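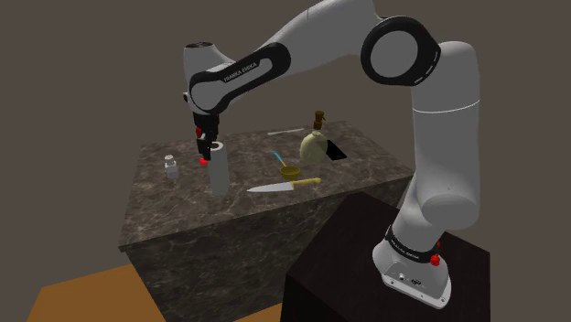
Mon 23 September

Okay, so I have given up on meal planning, and I feel great about it.

Some of you will remember the July letter, where I announced (with a lot of confidence, sorry) that I was going to plan every dinner for the rest of the year. I had a spreadsheet. I had a color for fish. I got as far as the second week, and then it was ninety degrees out and the plan said lentil bake, and I ate crackers and a peach over the sink and never opened the file again.

What I do now is cook from the same short list of dinners and let the shopping sort out which one it is. I wrote them on the back of an envelope and taped it inside the cupboard door where the mugs live. If there are greens going limp, it's the greens and white beans. If there are eggs and not much else, it's the potato thing. Tuesday can be Thursday. Nothing gets a color.

I got the idea from Seija Miettinen, who used to write to me after nearly every one of these and who finally sent me her own list, in pencil, with the soups down one side and everything else down the other. She's cooked off it since her kids were small. She told me the trick is to leave fancy things off entirely, and if you want to make something fancy you just go and make it, it doesn't need to be on a list! I had four fancy things on mine. I crossed out three and kept the mushroom pie, which I will defend.

A few of you asked for the greens and beans after I mentioned it last time, so:

**Greens and white beans, the way I do it**

- a big glug of olive oil, more than you want to use
- 1 onion, sliced
- 4 cloves of garlic, also sliced
- a pinch of red pepper flakes
- 2 cans of white beans, one drained and one not
- a whole bunch of kale or chard, stems chopped small, leaves torn up
- half a lemon
- whatever hard cheese is left

Cook the onion and the chopped stems in the oil over medium-low with a good pinch of salt until they're properly soft. Don't rush this part, I always try to and it's always worse. Garlic and pepper flakes go in for a minute, then both cans of beans, then the leaves on top with a lid. Give it ten minutes, stir, mash some of the beans against the side of the pot, and squeeze the lemon over. Cheese at the table. It's better the next day, on toast, with an egg if you've got one.

The chard at the Wullgate market has been huge, by the way. I bought a bunch on Saturday that I had to carry like a baby. The stand at the far end (next to the honey people) has the nice rainbow kind, and they start putting it out cheap when they're packing up. Go late if you don't mind things a bit floppy. They also had Abella plums, the little dark ones, and I ate so many in the car that I had to go back in for more, and then there weren't any. So I can't tell you how they bake.

**Knives.** I finally had mine sharpened. I'd been sawing at tomatoes all summer and blaming the tomatoes. Orka, the hardware store across from the library, will do a kitchen knife while you wait, unless it's a weekend, in which case you leave it and go without for a day or two. Wrap it in a dish towel and put a rubber band around it before you walk down the street with it, please. I cut my thumb on the very first onion afterward, so be warned, a sharp one doesn't stop where you're used to it stopping.

**The soup swap.** We're doing it again! Same as last fall: you make one big pot, you freeze it in quart tubs, you bring your tubs and go home with everybody else's. There's room for 23 people and I'd like to know by the end of the week if you're in, so I can work out the freezer space. Label your lids. Write what's in it, and if there's dairy or nuts, write that bigger. Last year I brought home a tub marked "ORANGE" and it was carrot, and very good, but I did spend a month scared of it.

If you've got a short list of your own, write back and send it to me. I'm down one dinner since I admitted that I don't like stuffed peppers, and the envelope has a gap.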